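BUILDING PHYSICS FOR INTERIORS
Handout 4: Daylight in Domestic Rooms
Tutor: Darmawan Lubis
Revised 6 August 2019

Read this before the session. The worked example is the part most often asked about in the assessment. Bring a scale rule and the plan of your own chosen room.

1. Terms

Daylight reaches a point in a room by three routes. The sky component is light that travels straight from a visible patch of sky to the point. The externally reflected component is light that has bounced off something outside, such as the ground, a fence or the house opposite. The internally reflected component is light that has entered the room and bounced off at least one inside surface before it arrives.

The daylight factor at a point is the sum of the three, divided by the light falling at the same moment on an open, level surface outdoors, and written as a percentage. It assumes an overcast sky. Direct sun is left out of both the upper and the lower figure. A room can therefore have a low daylight factor and still be sunny for part of the day, and students who forget this tend to argue with their own results.

Illuminance is the light falling on a surface, in lux. Luminance is the light leaving a surface in a given direction. We calculate with the first and see the second.

2. The view from a point

The sky component depends on how much sky the point can see and how high up that sky is. An overcast sky is brighter overhead than at the horizon, in the ratio three to one under the standard model. A strip of sky near the top of a window is worth more than a strip of the same angular size lower down, and it also strikes a level worktop at a steeper angle, so it counts twice over.

The no-sky line is the boundary on the working plane behind which no sky can be seen at all. To find it in section, draw a straight line from the top of the outside obstruction through the underside of the window head and carry it on until it meets the working plane. Everything further back depends on reflected light only.

Fences matter less than students expect and trees matter more. A garden fence stands low in the view from a worktop and mostly covers the horizon, where the sky is at its dimmest. A broad tree close to the house can cover the upper part of the view. Trees are also hard to model, as the crown passes some light and the amount changes with the season. For this course, treat an evergreen crown as solid. Treat a deciduous crown as solid in summer and take half of its area as open in February.

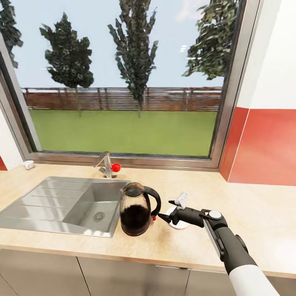 Figure 1. Kitchen window looking on to a lawn, with a slatted fence and trees beyond.

3. Reflectance

The internally reflected component depends on the total area of the room surfaces and on their average reflectance, weighted by area. Use these values unless you have measured your own:

White painted ceiling: 0.85
White painted wall: 0.80
Pale timber: 0.40
Mid-tone glazed tile: 0.30
Dark floor covering: 0.15
Window glass, seen from inside: 0.10

Include the window glass in the average. It is a surface of the room, and a poor reflector, so leaving it out makes the answer too high.

Glazed tile needs care. The figure in the list covers the diffuse part only. A glossy tile also throws back a mirror image of the window, which does not change the average much but can be a source of glare for a person standing at the worktop.

4. Average daylight factor

For a side-lit room the average daylight factor, D, in per cent, is found from:

D = (T x W x theta) / (A x (1 - R x R))

where
T is the transmittance of the glass, with an allowance for dirt
W is the net glazed area in square metres
theta is the angle of visible sky in degrees, measured in section from the centre of the window
A is the total area of ceiling, floor, walls and windows in square metres
R is the area-weighted average reflectance

Net glazed area means glass only. Deduct the frame. On small windows the frame can take up a quarter of the opening, and using the full opening is the commonest mistake in submitted work.

Theta for a window with no obstruction and no overhang is 90 degrees. Where there is an obstruction, subtract the angle it makes above the horizontal at the centre of the window. Where there is an overhang, subtract the angle it cuts off from the vertical.

5. Worked example: the Brekholm kitchen

The room is the kitchen of the Brekholm house used in Handout 3. It measures 4 m by 3 m on plan and 2.5 m high, with one window.

Ceiling and floor: 2 x (4 x 3) = 24 square metres
Walls, window included: 2 x (4 + 3) x 2.5 = 35 square metres
A = 59 square metres

The net glazed area is 1.8 square metres. The glass is clean double glazing with T = 0.70. The building opposite makes an angle of 23 degrees at the centre of the window, so theta = 90 - 23 = 67 degrees. The average reflectance, from the finishes schedule, is 0.50.

Numerator: 0.70 x 1.8 x 67 = 84.42
Denominator: 59 x (1 - 0.25) = 44.25
D = 1.9 per cent

As a rule for this course, a room with D below 2 will usually want its lamps on during the day, and one above 5 will seldom need them. The Brekholm kitchen falls just short of the lower figure. Repainting to bring R up to 0.60 changes the denominator to 37.76 and D to 2.2 per cent. That is a gain of 0.3 for the price of some paint - compare it with the cost of a wider lintel.

6. Shadow on the worktop

The average says nothing about where the light falls. Task lighting has to be checked separately, at the point where the work is done and with the person in place.

A large source gives soft shadows and a small source gives hard ones. A window close to the worktop is a large source. The shadow it makes has a dark core, the umbra, from which no part of the source can be seen, and a graded edge, the penumbra, from which part of it can. The core shrinks as the object is lifted from the surface. A single ceiling lamp behind the user is the worst common arrangement, as head and shoulders both lie between the lamp and the task.

Matt dark objects are awkward in a lighting study. They return little light to the surfaces next to them, and changes of plane show mainly at the rims and corners, where the surface turns towards the source.
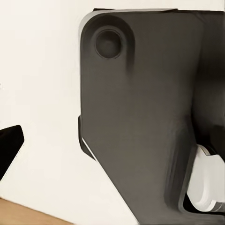 Figure 2. Matt charcoal-grey housing. Note the lighter rim along the top edge.

For working purposes we ask for 200 lux of general light in a kitchen and a higher level at the worktop, to be set in Session 5. Daylight illuminance at a point is the daylight factor there multiplied by the outdoor illuminance. With 10,000 lux outdoors, a point with a daylight factor of 2 per cent receives 200 lux.

7. Exercises

7.1 Draw the no-sky line for your chosen room at worktop height. State the height you have used.

7.2 Repeat the Brekholm calculation with a solid evergreen crown that raises the obstruction angle from 23 to 40 degrees. Keep R at 0.50.

7.3 The Pesgate flat has the same value of A but a net glazed area of 2.6 square metres and an overhang that cuts off 15 degrees. There is no other obstruction. Take T = 0.70 and R = 0.50. Find D.

7.4 In 1676 a room of this size would have had small panes in thick bars. Redo 7.3 with the net glazed area cut by a third and T = 0.55, and comment on the result in no more than two sentences.

Show all working. Give D to one decimal place. Hand in on paper to Tirta Kwok at the Akinola Building office; drawings sent by email are not marked.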